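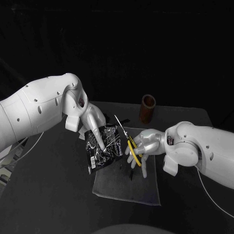 Hand swap week, post 1. Both arms now on the humanoid hands, parallel grippers are in a drawer and I'm trying not to miss them. Today's job is the snack bag job, scissors in the right hand, left hand holds the bag down. I had the left set up to pin with a flat palm and it kept shoving the bag along the mat, so now it's just the index finger pointing straight down on the plastic, other fingers curled back. Ugly. Better though.

Background for anyone new: I'm comparing two hands and two controllers on the same pair of arms. Hand A is the Drelex, hand B is the Cunden. Controllers are the stock Emex one and the thing Sabina Urban wrote over the holidays. Same bags, same scissors, same mat for all of it.

Started this January 15, 2019 and told everyone it would be quick. lol

Plan is 40 cuts per combo. A cut counts if the bag is open along the top and the contents stay in. Snipping a corner off doesn't count, even if I really want it to.

First result, Drelex hands on the stock controller: 69 percent. Didn't expect that on a job with scissors in it. Most of the misses are the closing stroke - thumb pushes the top handle, the lower fingers lag, the blades twist and the plastic folds between them instead of cutting.

If you've ever used bad kindergarten scissors you know the feeling exactly.

Sabina's controller next. Hers closes all the fingers off one shared number, so thumb and fingers arrive together. Much nicer to watch. Also much louder, there's a buzz in the thumb motor when it holds. Asked her about it and she wrote back "yes"

Things I changed today that I should of changed before the first run:
mat folded so it's thicker
left finger pushes less hard
bag turned a little so the blades come in from the side
cables re-tied on the right arm, they were dragging

About the left finger. Too much force and the bag bunches up under it, so the top edge goes slack and the blades chew on it. Too little and the whole bag follows the scissors. There's a narrow band where it works and the band is different for every bag depending how much air is in it. Ended up setting it by eye on each fresh bag, then not touching it for the rest of the run.

Someone asked why not just use the old parallel grippers with a scissor attachment. We did, last March. Cuts great. Can't do anything else. The whole point is picking up the tool off the table, using it, putting it down.

Pickup is its own mess btw. Loops are easy if the handles lie flat and open. If the scissors are closed the thumb can't find the hole and it just sort of pets them. Currently I hand the scissors over already open and log it as assisted. Will fix. Not today.

Cunden hands on now. Swap took me 80 minutes, most of it one connector. The Charvát wrist adapter is supposed to make this a four-screw job and it is a four-screw job, if you've routed the cable first. I had not routed the cable first.

First impressions of Cunden: fingers are slimmer, fit the loops with room to spare. Too much room. Handles slop around and the blades wander toward the end of the stroke. Wrapped the middle joints in grip tape and that took out most of it.

Fingertip sensing is better though, no contest. It can tell the difference between pressing on the bag and pressing on the mat through the bag, and the Drelex just reports "something". For the pinning hand I care about this a lot.

So now I want a Drelex on the right and a Cunden on the left. Annunziata Sorrentino has already told me we are not buying one of each. I'm going to ask again after lunch when she's had coffee.

Controller note since a few of you asked. Stock Emex loop is fine for moving the arms, smooth, no complaints. It's the hand part that's weak. You send a grip pose and it goes there, and if something's in the way it pushes until it times out. Sabina's backs off. That saved a finger today, scissors jammed on a thick seam and hers just let go. The stock one would of kept pushing.

Camera: still on the head one for everything. Problem is the right hand hides the blade tips just when I need them. Tried a small one on the wrist, great view, but it bumps the bag on the way in. Tried it on the other side of the wrist, great view of a thumb.

Cunden on Sabina's controller, halfway through the run, looking better than anything so far but I'm not posting a number on half a run. Did that once. Never again.

Total cuts logged since we began fooling with scissors at all, old grippers included: 342. I'm sick of the smell of barbecue seasoning.

Update, Annunziata says we can keep a mixed pair till the loaners go back. Left Cunden, right Drelex. Need to flip a bunch of signs in the config becuase the two makers disagree about which way a thumb bends.

Signs flipped. One of them wrong. Thumb went backward, no damage, stopping for tonight. Mixed pair run starts tomorrow, will post the table when all the rows are filled in.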